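Chapter 4
The Cliffhanger and the Calendar

Every viewer has been robbed at least once. You give a drama 20 hours of your life, the lights go out in the hospital, somebody screams, and the network goes away for the summer and doesn't come back. This chapter is about how endings get written when the writers don't know whether they are endings.

The trouble starts with scheduling. A season finale is usually written well before anyone upstairs has decided on renewal. The room has to produce an episode that will please a viewer who is coming back and console one who can't. These are different jobs, and they pay the same.

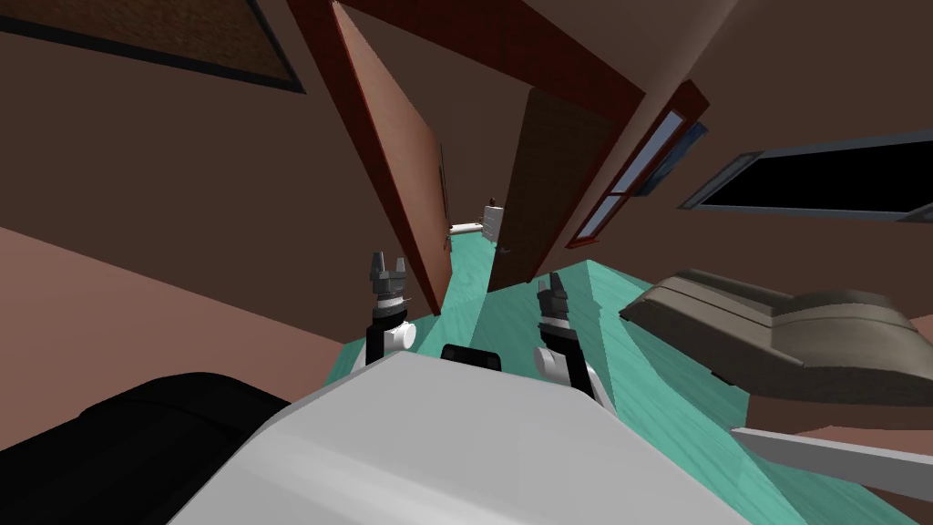 Figure 4.1 Computer-rendered view over a robot body, with two arms.

Our main case is Skekatgate, a colony drama that ran for 2 seasons and was dropped in February with its heroine halfway through a door. The door has since acquired a following. One petition gathered 1410 signatures, a fair few of them from people who admitted they had stopped watching by the middle of the first season.

Na-rae Maeng, who wrote the finale, kept both versions of the last scene. In the version that aired, Captain Skerard hears her brother's voice, turns and steps through. In the other, she sits down beside Jakubowski, they share a terrible cup of coffee and the credits roll. Maeng preferred the coffee. The studio preferred the door, on the theory that you can't cancel a show with a door open. You can, as it happens, and they did. 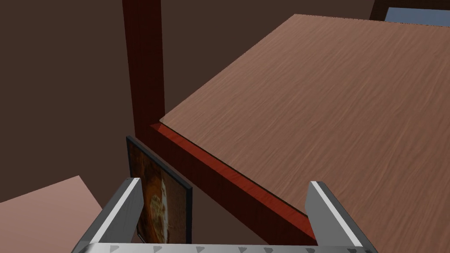

Compare the handling of Zavberg, the villain. His story was closed off three episodes early, with a trial, a confession and a rather good speech about soup. Viewers who hated the finale tended to forgive the season on his account. We will call this a banked ending: a smaller plot is paid out in full so that the big one can be left owing. Watch for it in any show with shaky ratings – it often turns up right after a change of time slot.
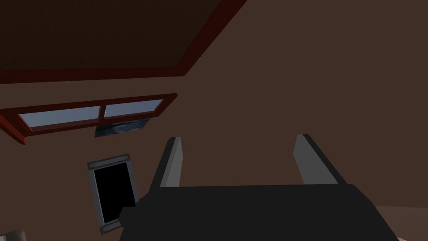
A cliffhanger also has to be readable at a glance. The audience should know what is at stake before the music tells them, and the last shot has very little time to do it. Overloaded frames are a common fault, with three characters in danger and a ticking device nobody has mentioned since the pilot. Something as bare as the open gripper in Figure 4.3, two fingers wide apart against a plain brown wall with nothing held between them, puts one question to the viewer and leaves it there. Skekatgate's door does much the same.

Before reading on, watch the final 20 minutes of any cancelled drama you once loved. Write down which plots were closed, which were left open and the point at which you began shouting at the television. Keep your notes handy, as you will need them for the section on revival movies, where most of the open doors get closed badly.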